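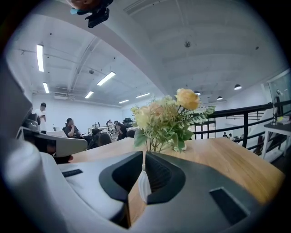
Changes to the flower table at the Clisitberg hall

The flower table at the Clisitberg hall moves to new hours starting in April. It will open at 9 in the morning and close at 1 in the afternoon on market days. Afternoon sales were slow all winter, and the growers asked for an earlier start so they can get back to their fields before the heat of the day.

Cut flowers will again come from the growers on the Wullness road. Expect tulips and daffodils first, then stock and snapdragons as the weather warms up. Peonies are harder to predict. Last year a late frost took most of the early buds, and the table had them for only a short time. Orders for peonies can be placed on the sheet by the door, but no money will be taken until the flowers are cut.

Artificial flowers stay on sale all year. Many people buy them for hospital rooms and offices where fresh flowers are not allowed, and for cemetery plots that are hard to visit often. Stems are sold singly or made up into bunches. Silk types fade in direct sun, so ask for the outdoor kind if they are going on a grave or a porch. To clean them, use a soft dry brush or a hair dryer on the cool setting. Water can make the dye run on some of the cheaper stems.

The hall is also collecting vases again. We need 300 for the spring supper, and last year's stock is down after several boxes were broken in storage. Clear glass is best. Small ones are more useful than tall ones, as guests like to see each other across the table. Please wash them and take off any price stickers. They can be left in the crates inside the side entrance. We can't take cracked glass or anything with a sharp rim.

The plant swap brought in $633, which goes toward the new sink in the back room. The old one has leaked since the fall and the floor under it has to be replaced as well. The full job is priced at $1,000. The sale of seed packets should cover the rest if it goes as it did last spring. Seed left over from the swap is in the tin on the counter and is free to take.

The bus trip to the Flilard gardens has 19 seats left. The bus leaves the hall lot at 8 in the morning and returns at 5. Bring a lunch, as the tea room there is closed for repairs. The paths are gravel and steep in places, and the lower pond can't be reached with a walker or wheelchair. The upper beds and the greenhouse are level. Dogs are not allowed.

Parking behind the hall will be closed while the drain is dug up. Use the street or the lot by the feed store, where two hours are free. Growers may still unload at the back gate before 9.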